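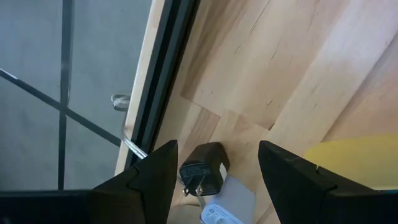

In January I decided to put all my cables in order. For years I kept them in one bag, and each time I needed something I pulled out a big knot. The chargers are the worst part. A small black wall adapter on a wooden table tells you very little, so now I write on a piece of tape what it belongs to. I found 33 cables in total, and I could name perhaps half of them.
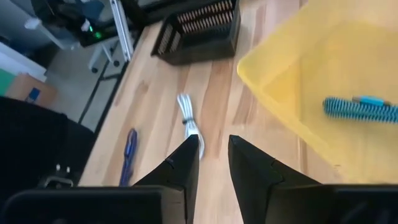

My friend Fermín Arancibia taught me to fold a cable in long loops and put a small tie in the middle. I do not pull the tie hard -- the cable should be able to breathe a little, he says. Braided cables I leave unfolded, they do not like to be bent.

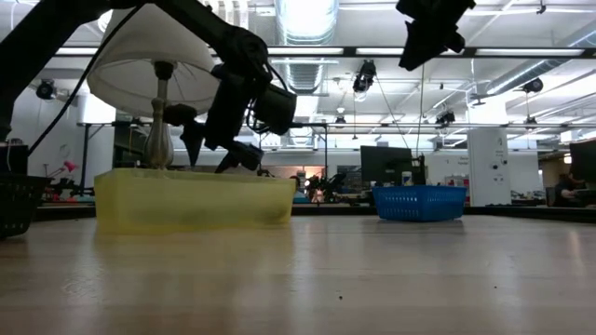 For sorting I prefer wide and low containers. In a deep box the small things go to the bottom and stay there until the next house move. Yellow is for cables I use each week.
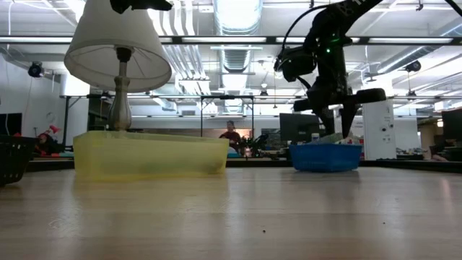

Blue is for small items which I have not decided about yet. I gave myself eight weeks for this. If I still do not know what a thing is, it goes to Abelardo Garrido, who repairs old radios and is happy with everything.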